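3.2 Folding as a household habit

Prajapati and Org treat folding as the dull end of laundry, the part that happens after everyone has stopped caring. Our 14 households mostly agreed, and then argued over it at length. The first quarrel concerned what to do with a cloth that comes up bunched.

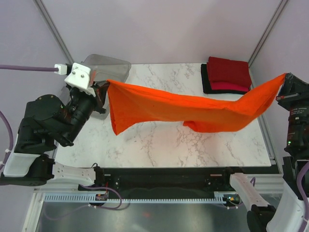
Shakers held that a good snap in the air settles everything. Smoothers put their faith in the tabletop and the flat of the hand. One respondent did both, twice, and then shoved the thing in a drawer. Figure 2 has an orange cloth laid out across a marble-patterned table, with a dark red one already folded on top of a black one in the corner - a pile most of our households would call ambitious.

Figure 2. Orange cloth spread flat, wrinkles remaining.

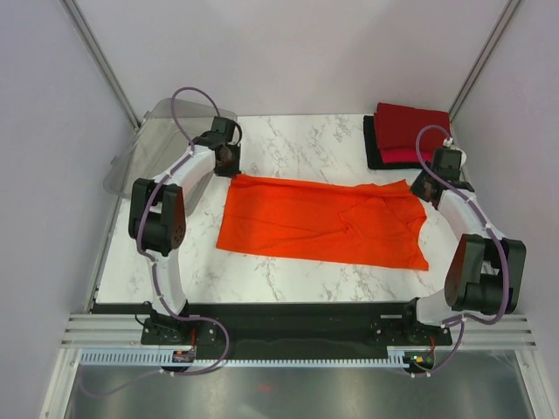
Wrinkles divided the sample again. Smoothers wanted them gone before the first fold, while shakers regarded them as the next wearer's problem. Kairys, writing on linen cupboards, reports much the same split and takes no side - a wise man, or a married one.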